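Onmont Workforce Scheduler: review for small employers
Updated 5/24/26

Scope

Onmont is a web-based scheduling and timekeeping product for employers with hourly staff. This review covers the standard plan as used at a toy and gift retailer with two stores and a mix of full-time and part-time workers. The review period started in February, when the retailer moved off spreadsheets. Areas tested were shift assignment, break rules, overtime alerts, leave requests, record retention and payroll export. The hiring module was not tested.

Setup

Employee records can be typed in or imported from a CSV file. The import expects one row per person and rejects the entire file if any row has a missing hire date. The error message gives the row number but not the name of the column, so the first import took several attempts. Once the file was clean it loaded in under a minute.

Each record holds a job title, a pay rate, an exempt or nonexempt flag, a home location and a maximum number of weekly hours. An employee can hold up to 4 job titles, each with its own rate. This matters where a sales associate also works paid shifts in receiving. The system applies the rate attached to the shift and computes a blended regular rate for overtime. We checked the blended rate by hand on several pay periods and it matched.

The exempt flag is a plain checkbox. Onmont does not test it against salary level or duties, and the help pages say so. An employer that is unsure how a position should be classified needs to settle that before the data goes in.

Shift assignment

The schedule is a grid with employees down the side and days across the top. Shifts are dragged into place or copied from a saved week. Conflicts with approved leave turn the cell red and block publishing. Conflicts with stated availability turn it yellow and do not block anything. The yellow state is easy to miss on a laptop screen, and there is no setting to make it a hard stop.

A published schedule goes to staff by email and through the phone app. Any later change creates a new version with a time stamp and the login that made it. Old versions cannot be edited or deleted. For employers in places with advance notice rules, this log is the most useful part of the product. The notice period itself is a number the administrator enters for each location. Premium pay for late changes is flagged on a report but has to be added to payroll manually.

Shift swaps need approval from a manager by default. The approval screen shows projected weekly hours for both employees before the button is pressed. Swaps that would push either person into overtime carry a warning.

Tasks can be attached to a shift, such as opening counts, shelf restocking or price changes. They print on the daily sheet under the employee's name. There is no way to carry an unfinished task over to the next shift.
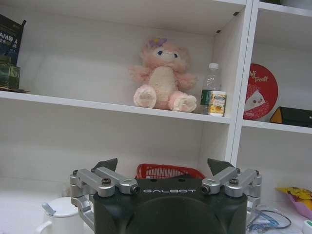
Breaks and overtime

Break rules are set by location. Each rule has a trigger (hours worked), a length, and a paid or unpaid setting. Rules can be stacked, so a rest break and a meal break can apply to the same shift. Separate rules for workers under 18 are supported and use the birth date in the employee record.

The timeclock runs on a tablet or in a browser. When a meal break is missed or cut short, the employee is asked to pick a reason at clock-out. The reason is stored with the punch. Managers can correct a punch, but the original stays visible next to the edit, and the employee gets a notice. Automatic meal deductions exist and are off by default. We left them off. An unpaid deduction applied to a break that was not taken is a common source of wage claims, and the software has no way to know whether the break happened.

Overtime alerts can be daily, weekly or both. The alert goes out when scheduled plus worked hours come within two hours of the limit. That threshold cannot be changed. Seventh-day rules are available but had to be turned on by support.

Leave

Accrual can be set per hour worked, per pay period or as a lump sum at the start of the year. Carryover caps worked as configured. Sick leave and vacation can be kept in separate banks or combined. Supporting documents may be uploaded to a request, and access to them is limited by role. Medical paperwork should still be kept apart from the general personnel file, and Onmont places both under the same employee tab. The role limits reduce the problem without removing it.

Unpaid protected leave is tracked as a simple count of hours used. Eligibility is not calculated.

Payroll export

Exports were tested with Kimik, which has a direct connection, and with Vlachopoulos, which takes a flat file. The Kimik connection moved hours, rates and leave codes without errors. It sends only approved timecards, and a single unapproved card holds back that employee and lets the rest through. The flat file needed its columns mapped once. After a pay code was renamed, the mapping broke without a warning and the hours under that code were dropped from the file. We found this by comparing totals. Employers using a flat file should compare totals every period.

Records

Time records are kept for 7 years on the standard plan. They can be downloaded at any time as PDF or CSV. After cancellation, read access lasts 20 days. That is short, and any employer leaving the product should download everything before giving notice.

Comparison

Asthorpe is the closest alternative we have used. Its schedule grid is faster and its phone app is clearer for staff. It keeps only the latest version of a published schedule, and its punch edits overwrite the original. For an employer that may have to produce records in a wage dispute, those are serious gaps.

Support

Support is by chat and email. Replies on setup questions came the same day. Replies on the mapping fault took longer, and the fix offered was to map the file again. Agents declined to answer questions about state law, as they should.

Rating

4 out of 5. Recommended for hourly employers that need a reliable change log and accurate overtime figures. Not recommended where premium pay for schedule changes occurs often, until that step is automated.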